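Search this site
Enter keywords Go 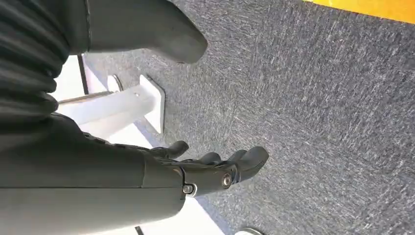
The hand open over the carpet, fingers apart and holding nothing.

Leave the Covers On

I think people who build robots at home or in shared shops take the covers off too early and put them back on too late. I did it myself for most of a year, and I have changed my mind.

The argument for bare hardware is easy to make. You can see the wiring. You can get at a screw without undoing four others first. When a joint makes a noise, you can put a finger near it and find where the noise comes from. At Tiliritz, the shared workshop where I do most of my building, bare arms were the normal thing when I joined. A finished cover was taken as a sign that you had stopped working on the machine.

My trouble with this is that a bare arm gives you wrong answers. A sleeve over a joint adds drag. A shell adds weight, and it also changes how far the elbow can fold before something touches. I tuned my first arm, the one I called Skenov, with nothing on it. It moved well. Then I fitted the shells and it overshot almost every reach I asked for, and I had to throw out 18 evenings of notes. The notes were correct. They described a machine I was never going to use.

Hands are worse. Builders love to talk about fingers, and I understand why. A hand with segmented fingers is the part visitors look at first, and it is the part that makes people want to start building. But the wrist is where I have lost the most time. Every force on a fingertip ends up there, and a small amount of play at the wrist turns into a large miss at the end of the finger. If I had 500 dollars to spend on an arm tomorrow, I would spend most of it behind the hand.

I also think we should test in ordinary rooms. A clean bench with clear space on all sides is a fine place to find out whether a motor turns. It tells you very little about whether a robot can be used near furniture. Carpet grips a wheel in a way that concrete does not. Table legs have feet that stick out farther than the top does. Cables drop off the side of a desk wherever the outlet happens to be.

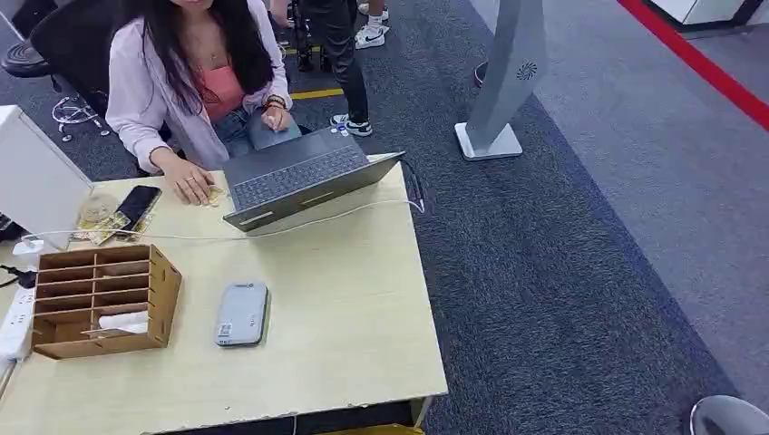 Most of the hours in this hobby are spent sitting down with a laptop anyway. I kept a log for the second build, Prustenley, and it ran to 3298 lines before the arm did one useful thing. Very little of that log is about metal. It is about settings, limits, and what I changed the night before – often followed by changing it back. People who come in expecting to hold a wrench all evening are surprised by this, and a few of them leave. I wish we told them sooner.

There is a fair objection to all this. Covers cost money, and a beginner will need to open the machine many times. A sleeve that goes on and off twenty times will tear. I accept that. My answer is to make a rough set early, out of whatever is cheap, and match the weight and the stiffness as well as you can. They can be ugly. Mine were held on with tape through most of April.

What I would not do again is leave the covers for the end and treat them as decoration. The next arm, Kanaan, will have its sleeve on before I write down a single number. If that makes it slower to build, I can live with a slower build. I have parts for the shoulder already, and I still need to decide on a wrist.

Related
Carpet, tile and concrete: choosing where to test
What I kept from the Skenov build
Keeping a log you can still read in a year
Shared workshop or spare bedroom?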